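Kitchen automation at Joltivov

Kitchen automation at Joltivov is the name I've given this entry, though most people on the site just call it "the arms". Joltivov is a contract caterer that makes salads, soups and cold plates for offices and hospitals, and I worked on its cold line for 11 years before I moved over to the automation side. So this is partly an encyclopedia entry and partly me going on about my old job, and I hope the other editors of this wiki will forgive the "I" all over it.

Background

The cold line was always the hardest bit of the kitchen to staff. It's chilly, you stand in one place, and on a normal shift we sent out 1133 bowls, each with the same handful of things dropped in it. Portioning is dull work but you can't drift off, as somebody in a hospital bed is going to get whatever you put in there. People came for a summer and left in September.

The firm had tried a machine once before, a hopper and belt affair from Bisten, which was fine with chopped carrot and hopeless with anything round or leafy. It bruised the tomatoes and jammed on lettuce, and we spent longer washing it than using it. It went back to the supplier (I helped carry it out, and I wasn't sorry).

The arms

The present set-up is a single-arm station, repeated along the line. Each one has a jointed arm with a two-fingered gripper on the end, and its job is to pick up one item and put it in a bowl. The planning software is by Wedier and the fitting was done by Sisodia, who also come out when something needs recalibrating.

Whole fruit and veg are the awkward part. A potato will put up with being squeezed, a ripe plum won't, and a lettuce has no proper side to get hold of. For that reason new picks are worked out in simulation first, on a computer-made kitchen counter, before a real arm goes near real food. We do this in the old dry store, which now has two desks and a very good heater!

What changed for staff

I'd split this into the jobs that went, the jobs that changed and the jobs that turned up from nowhere.

Portioning by hand has mostly gone on the day shift. It hasn't gone at night, when the orders are small and odd and it's quicker for a person to do them. Nobody was laid off in the first round, but people who left weren't replaced, and I think it's fair to put that down here because it did feel different in the break room. There used to be 14 of us at the long table and it got quite roomy.

Line hands became what the rota calls station minders. A minder looks after several arms, tops up the trays, clears dropped items and decides whether a bowl is fit to go. Asanka Mridha was the first to do it full time and wrote most of the minder's handbook, including the page on stopping an arm safely, which everyone is made to read twice. Asanka's view is that the work is easier on the shoulders and harder on the head, and I'd go along with that. You walk more and lift less. You also spend a good deal of time waiting for something to go wrong, and that's tiring in its own way.

The new job is mine, more or less. I'm a pick checker, meaning I watch simulated picks and mark them as good, poor or no use. I got it by moaning that the first set had been planned by people who had clearly never plated a salad. They'd let go of things far too high, for one. Some 1000 picks went through my hands in the early months and I still see them when I shut my eyes.

Pay and training

Minders are paid a grade above line hands, after a fair bit of back and forth with the union. Training is a fortnight on the floor plus a day with Sisodia. Pick checkers had no grade at all until May 3, 2018, when the role was written into the site agreement, and until then I was down on paper as a salad assistant. My badge took even longer to catch up.

Criticism

The main complaint is noise. The arms aren't loud, but they never stop, and you can't chat over them as we used to. Some of the older hands also feel that the knack of the job is being lost, as new starters never learn to judge a portion by eye. On bad days, when a station is down and we're back to doing it by hand, that shows.

There has been grumbling about the cleaning as well. Grippers have to come off and be washed separately, and it adds to the end of a shift when everyone wants to be off home.

Working with simulated picks

A checker looks mainly at where the fingers are, how far the item is from the bowl and what else on the counter might get knocked. Round fruit held over a bowl is a typical case, with a shaker and a head of greens standing nearby.
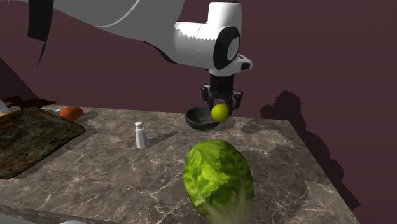 See also

Cold line rota
Minder's handbook
Bisten hopper
Sisodia call-outs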